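January 23, 2026

Soup day! I've been looking forward to writing this one up all the way home, and my coat is still on as I type. Jeanie Dunbar has finally handed over her lentil recipe, the proper one, written on the back of a Perville bus timetable, and it has a whole spoonful of marmalade in it. Marmalade! I'd guessed at carrots, I'd guessed at cumin, I even guessed at apple once, and I was wrong for six winters.

I made the first pot this morning before it was light. It needs an hour on the lowest heat and then 6 minutes with the lid off, and Jeanie has underlined the 6 twice. The kitchen smelt so good that I had a mugful for breakfast with the heel of the loaf, standing at the window, watching the rain come down Semple Street sideways.

Then out to Tradutgate for onions (the nice pink ones are back) and a long chat with Shona Swanson, who's reading the same book as me, all 812 pages of it, and is miles ahead. I made her promise not to say a word about the brother. She says chapter 60 is where it gets going, which made me laugh, as I'm on nine and already missing my stop for it.

Annag Gunn rang at teatime. The new boiler is in, the cat hates it, and she's coming on the early train next week with her walking boots. I've said we'll do the loch path if it's dry and the cake shop if it isn't. I rather hope for a bit of both!

Second pot tomorrow, with less salt and a squeeze of lemon. I need to buy more lentils, and find my big ladle, and post Urmila's parcel before noon. 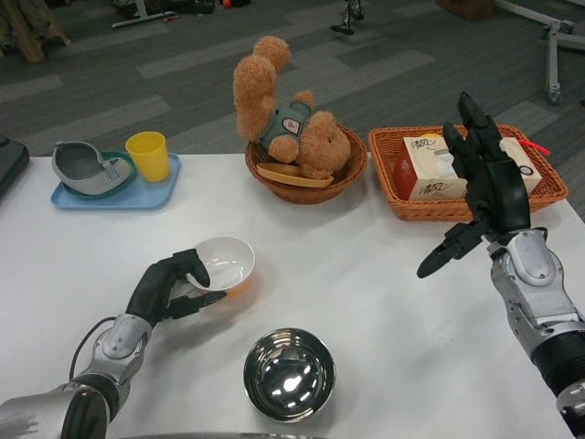 White bowl, white table.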